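Setov bench, wall side
December, 16:00

Panels are up behind the long table. Two pieces, the wide one on the left and the narrow one on the right, butted at a vertical joint. Pranab Siriwardena set them before lunch, I did the edges after. Adhesive is the Jibrin tube, 3 beads per panel, clamped against the battens for 40 minutes. No screws through the face.

Joint was specified tight. Left it as a narrow open line for now. Filling it would mean sanding next to a finished matte surface, and the last attempt on the Hillo bench left a shiny patch. 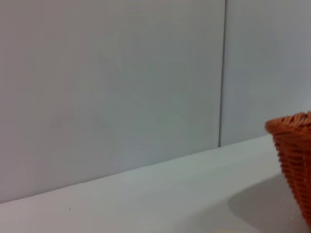 Table goes back against the panels with no strip or bead along the foot. Peninah Nzioka wants to be able to pull it out for cleaning. Wiped the top with plain water, then dry cloth. Do not use the Daveo cleaner on the panels until the offcut has been tested; it dulled the old ones.

Light reading at the middle of the table, ceiling lights only: almost 2,000 lux. Higher than I expected. Repeat with the blinds down before writing it into the sheet.

Open items:
Seam: leave or fill. Pranab to decide.
Offcut test, Daveo cleaner, overnight.
Check the left panel for lift at the top corners tomorrow morning.
Return the long clamps to Hillo.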